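Apprendre à un robot à ranger des cartes : quelques astuces d'atelier

Vous avez un bras, deux pinces et un après-midi devant vous. Vous pensez qu'il suffit de montrer le geste une fois, comme à un neveu attentif. Le robot est un neveu qui prend tout au pied de la lettre, y compris le moment où vous vous êtes gratté le nez.

Commencez petit. À l'atelier de Braltville, nous avons débuté par la vaisselle, et je ne m'étendrai pas sur le budget assiettes. Les cartes rondes illustrées, sur un tapis sombre posé au sol, coûtent moins cher et tombent de moins haut.

Faites le geste à mains nues avant de passer aux manettes. Slamet Sitompul répète chaque tâche trois fois sans rien enregistrer, et c'est à ce moment-là qu'il découvre qu'il pousse toujours la carte du pouce gauche avant de la prendre. Mieux vaut le savoir avant d'avoir 700 prises où tout le monde pousse du pouce.

Écartez franchement les doigts et gardez les deux mains dans le champ. Une main qui cache la carte, c'est une carte qui n'existe plus pour celui qui regarde. On la dégage entre deux gestes, sans précipitation.

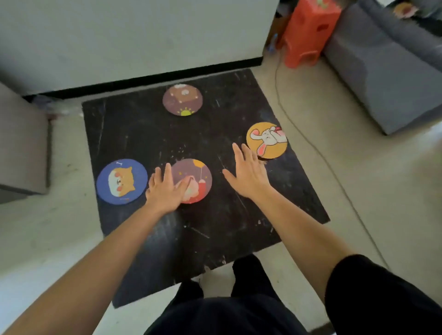

Dernière mise à jour de la page : août

Quatre cartes en losange suffisent pour une première leçon. Le lapin sur fond orangé et le chien rond sur fond bleu se distinguent au premier coup d'œil. Les deux cartes sur fond mauve ou tirant sur le mauve demandent plus d'attention, gardez-les pour l'exercice de tri, quand l'élève commence à se croire arrivé.

Pour la posture : on peut travailler debout, penché au-dessus du tapis, pendant roughly rien du tout avant que le dos proteste. Prévoyez une pause toutes les vingt minutes. Le dos du démonstrateur ne se recalibre pas à distance.

Pour la télécommande, ralentissez. Puis ralentissez encore. Entre votre main et la pince, il y a toujours un petit retard, et la tentation est grande de le compenser en forçant. C'est ainsi qu'on plie une carte en 2 et qu'on accuse le logiciel. Chez Irnura, ils ont collé un bout de ruban adhésif sur la manette pour limiter la course de la gâchette. C'est laid et ça marche très bien.

Une carte posée à plat ne se pince pas. Faites-la glisser jusqu'au bord du tapis, laissez-la dépasser un peu, puis prenez-la par la tranche. Si vous tenez à la soulever au milieu, appuyez d'un côté avec une main et guidez de l'autre. Dans les deux cas, choisissez une méthode et tenez-vous-y pendant toute la série. Hakim Gunawan aime varier les plaisirs, et nous avons eu pendant une semaine un robot qui hésitait entre deux écoles.

Changez en revanche la disposition à chaque prise. Tournez les cartes, échangez-les, décalez-les de quelques centimètres. Un élève qui a toujours vu le lapin à droite ira chercher à droite, lapin ou pas.

Gardez quelques ratés. Une carte qui échappe et qu'on rattrape calmement est une bonne leçon. Une carte qui échappe et qu'on rattrape en jurant aussi, à condition de couper le son.

Notez enfin, après chaque série, le nom du démonstrateur et la main utilisée en premier. Un cahier à spirale convient parfaitement. Le nôtre sert aussi de sous-tasse, ce que je déconseille.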